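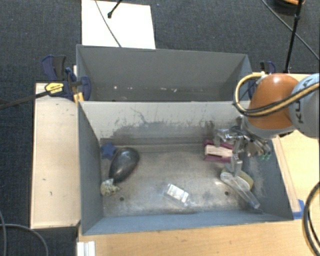 BUVAU, Feb 19, 2019 - Kobori, the robotics software company, today announced the release of Plakonix, a teaching package that lets people show a robot arm how to pick and move objects, either by guiding the arm by hand or by steering it from a remote control station.

Bin picking is the first task the package supports. An operator moves the gripper down to an object, closes the fingers, lifts, and sets the object down in a second bin. Plakonix records the motion of the arm and the position of every finger joint along the way, then uses those recordings to train the robot to attempt the same move on its own.

"The hard part was always the mix of things you find in one bin," said Misaki Hosoda, who leads the teaching group at Kobori. "A smooth round object wants a completely different grasp from a flat plastic package, and clear plastic is tough for a camera to read. People sort that out with their hands in a second or two - and now they can pass it on to the robot just by doing it!"

During a trial at the company's Ulden lab, 63 people took part as operators, and 53 of them had never worked with a robot arm before. Each got a short safety talk and then recorded 50 picks. Operators could switch between hand guiding and remote control at any point in a session, and many used both: the remote station for the long reach across the bin, hand guiding for the last little bit above the object.

Plakonix comes with 4 practice sets of objects, ranging from simple blocks to mixed bins with see-through and oddly shaped items. Recordings can be replayed at reduced speed, trimmed, and labeled before training, and failed grasps can be kept too. Kobori's team has found the failures really useful for teaching the robot when to back off and try again.

The package is available to research labs and schools starting today. A version for small workshops will follow in April, along with a printed operator guide.

Labs interested in visiting Ulden for a hands-on session can contact the Kobori teaching group through the company's website.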